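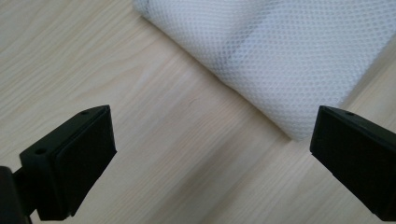

White mesh just beyond the open fingers of a hand-held gripper.

Reference > Robotics > Good practice > Soft goods

Search this wiki Go

The Vinham rules are a short set of house rules for recording cloth handling with hand-held grippers. I helped with the second edition, so forgive me if I get a bit fond of them! Hafþór Ragnarsson wrote the first one in May, for the Vernport lab, and it fit on a single page.

The main rule is dull: one item on a bare table, fingers wide open at the start. Mesh gets its own section (my favorite), with laundry bags treated separately from plain netting.

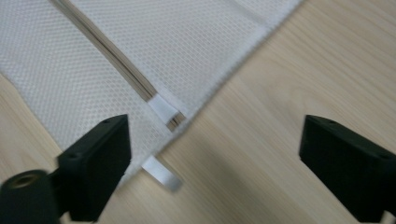

For zippered bags, you write down which way the zipper runs and whether any strap or loop is sticking out, then you leave it alone. No tidying between takes. Sandrine Aubert wanted 145 takes per item and got her way, though I'd argued for fewer – my wrists still hold a grudge.

The Sasaki supplement covers towels and socks. It's longer, and I use it less.

Last edited 27th December | Contact the editors | © Avurness | Back to top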